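4.2 What people told us about eating out

I'll admit I came to this part of the study expecting the students to be the ones who kept Clisville's small restaurants going. Everett Villanueva had bet me a dinner on it, and I'd have taken his side if he'd let me. We were both wrong, and I paid for the dinner anyway (a very decent lamb stew on the harbour road, since you ask).

We sent our short questionnaire to 1,871 households across the two towns and got 1,302 back, a far better return than any of us had dared hope for. Drumomside did particularly well, mostly thanks to Hedvika Ďurica, who grew up there and wrote the covering letter in the sort of plain language people will read over breakfast. We asked how often they ate out, where they went, who they went with and what they'd miss if it closed. That last one got the longest answers by miles!

The retired residents go out little and often. They have a weekday lunch, usually at the same table, and they walk there. Students go out late, in big groups, and they go where the bus goes. So the two groups hardly ever meet over food, even though plenty of them live on the same streets. One retired reader of our draft said she'd been eating next door to a noodle bar for years without once seeing it with its lights on.

Visitors muddle the picture a bit. In January there are so few of them in Drumomside that three of the cafés simply shut, and the owners we spoke to seemed quite cheerful about it. In Clisville they stay open and grumble. Rosalía Casado, who did the interviews there, thinks the difference is down to rents, and I'm inclined to agree with her, though our numbers can't settle it.

4.3 Walking the streets

Questionnaires only get you so far, so we also went and looked. Nicanor Paredes and I walked the same 16 streets in each town, at lunch and again after dark, and wrote down every place where a person could sit and be served something hot. We gave each one up to 60 minutes of our time, and I drank far more tea than was good for me. We left out takeaways with only a counter, and we argued for a whole afternoon over a launderette with a coffee machine and two stools. It's in. I still think it shouldn't be.

The lunch walks were lovely and the evening ones were mixed. Clisville's upper streets go dark early, apart from the pub, and then everything picks up again once you cross the bridge. Drumomside is much more evenly spread, with hardly a street where you couldn't get soup. 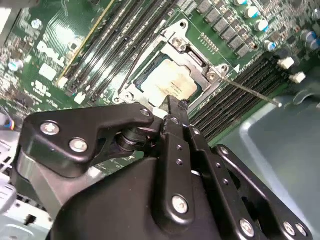
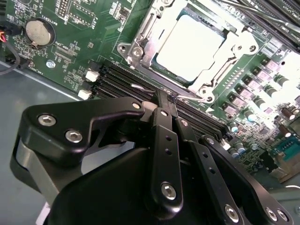
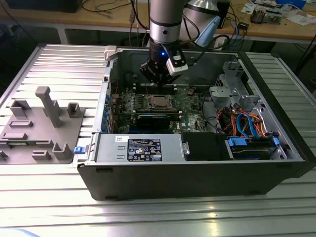
Figure 3. Work on a green computer motherboard with a black gripper. The last view shows the open tower on its side.

Back to the streets, then, and to the thing that bothered me most when we laid the two maps next to each other. Clisville has one long main road with everything hanging off it, and you can't really get from one eating place to another without going along it. I kept trying to find a way of explaining this to Inmaculada Figueroa, who has never been, and ended up pointing at the four long black memory slots in the first view of Figure 3, lying side by side on the board. Drumomside's old lanes run like that, parallel and close together, with cafés at either end and short cuts between. She got it straight away, and we've called them "the slots" in our notes ever since, so apologies if the name slips into the tables.

Does it matter for a visitor? I think it does. People we stopped in the lanes had often changed their minds on the way to somewhere else, popped in where it smelled good and stayed. On the main road in Clisville they'd mostly looked a place up beforehand and gone directly to it, and if it was full they went back to the hotel. We didn't ask about this in the questionnaire and I wish we had. Section 5 takes it up again with the bus timetables, where the late service over the bridge has a good deal to answer for.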